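3. Comparing the two grippers

Our supervisor, Emilian Dinu, asked us to find out whether the Biltine gripper was worth the extra money over the Kemby we already had. The supplier's page says it is "suited to fine electronics work." We did not take that as a starting point. The Kemby page says almost the same thing, and we had spent most of January watching the Kemby knock small parts across the bench.

The task was taken from the Bernside recycling exercise: reach into an open desktop computer, touch down beside the coin-cell battery on the motherboard, and stop before pushing too hard. Removing the battery was planned as a second stage. We dropped it when it became clear that the first stage would use up all our lab time.

Each gripper was given 115 attempts on the same arm with the same controller settings. An attempt counted as good if the fingertip ended up next to the battery without touching it and the force reading stayed under 5 newtons. Nabila Lau started the runs and I logged them. We swapped jobs halfway through, which we should not have done, as we later found we did not agree on what "next to" meant.

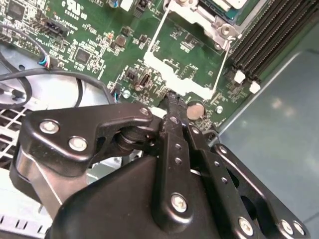 Figure 4. Wrist camera view with the fingertip on the board, left of the coin cell.

The Biltine got 83 good attempts. The Kemby got fewer, but its log has a gap where the controller restarted, and we are not comfortable printing a number for it. Anyone who wants to say the Biltine won can do so from our data. We would not put much weight on it. The computer case was never moved between attempts, so both grippers were mostly repeating a path we had taught them by hand. That tests the arm at least as much as the gripper.

The wrist camera was less useful than we hoped. The gripper's own links take up a lot of the picture, and judging the last bit of distance to the board from that angle was guesswork. We ended up trusting the force reading and using the video only to check left and right. Ong, the vision package we tried for finding the battery, was turned off after the first session because it kept picking screws.

The price difference is around 500 dollars. Based on what we have, we can't recommend spending it. A fair test would need the case shifted before every run, one person doing all the scoring, and a second camera off to the side.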